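Flodia 
Software de percepción y planificación de agarre para pinzas de dos dedos

Inicio > Software > Manipulación > Flodia

Flodia calcula dónde y con cuánta apertura debe cerrar una pinza a partir de las imágenes de una cámara montada en la propia herramienta. Trabaja con objetos rígidos y con piezas blandas o de forma irregular. Se instala en el ordenador de la celda y se comunica con el controlador del robot por red local.

Versión actual publicada el 9 de agosto de 2022.

Módulos incluidos

Flodia Visión
Corrige la distorsión de ópticas gran angular y ojo de pez, separa los objetos del plano de apoyo y entrega una máscara por objeto. La calibración se hace con el patrón que se suministra en PDF y se guarda con el perfil de la herramienta.

Flodia Apertura
Lee los marcadores fiduciales colocados en los dedos y obtiene la separación entre ellos en cada imagen. No necesita encoder en la pinza. Si un marcador queda tapado, el módulo mantiene el último valor válido durante 200 ms y después emite un aviso.

Flodia Plan
Propone hasta 12 agarres por objeto, ordenados por puntuación. El integrador puede fijar zonas prohibidas (el borde de un plato, el cuello de una botella) y limitar el ángulo de aproximación. Los agarres descartados quedan en el registro con el motivo.

Flodia Editor
Aplicación de escritorio para revisar grabaciones, etiquetar el comienzo y el final de cada acción y exportar los episodios. La versión actual añade la búsqueda por nombre de objeto y el ajuste manual de máscaras.

Datos técnicos

Frecuencia de planificación: 29 Hz con el perfil estándar
Perfiles de herramienta por licencia: 100
Sistema operativo: Linux de 64 bits
Interfaces: Python, C++ y servicio TCP
Formato de registro: abierto, documentado en el manual
Idiomas de la interfaz: español e inglés

Qué no incluye

La licencia no incluye cámara, pinza ni robot. Tampoco incluye funciones de seguridad: la parada de emergencia y la limitación de fuerza corresponden al controlador. Flodia no sustituye la evaluación de riesgos de la instalación.

Licencias

Enton: un puesto, módulos Visión y Apertura.
Gethin: un puesto, los cuatro módulos, soporte por correo.
Las dos se pueden ampliar con puestos adicionales del Editor. El cambio de Enton a Gethin conserva los perfiles y las grabaciones.

Aplicación: alimentos y objetos de mesa

Una hoja de lechuga no tiene una forma fija, y sus pliegues dan bordes falsos en la máscara. Para estos casos el perfil «Blando» busca una parte de la hoja que sobresalga o quede cerca de un dedo y propone el cierre en ese punto, sin pedir el contorno completo. El plato se trata como obstáculo. Con lechuga sobre loza blanca conviene bajar el umbral de contraste, ya que las zonas translúcidas se confunden con el fondo. Para el pan con una loncha encima se definen dos objetos superpuestos y se indica cuál se coge primero. El perfil se configura desde el menú Herramienta y admite dedos con borde dentado. 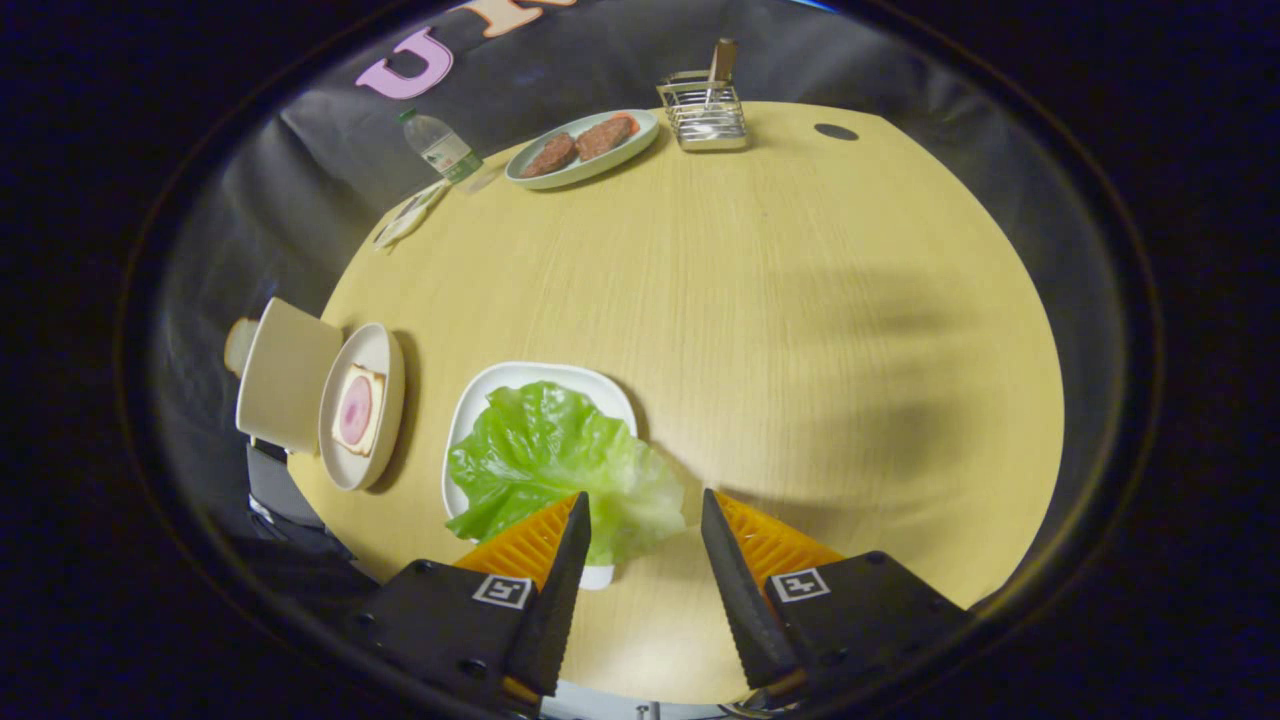 Soporte y pedidos

Consultas técnicas: Tomos Rowlands
Licencias y presupuestos: Noeline Kereama
Skutimden envía una licencia de evaluación a petición del integrador. El manual completo se descarga desde la zona de clientes.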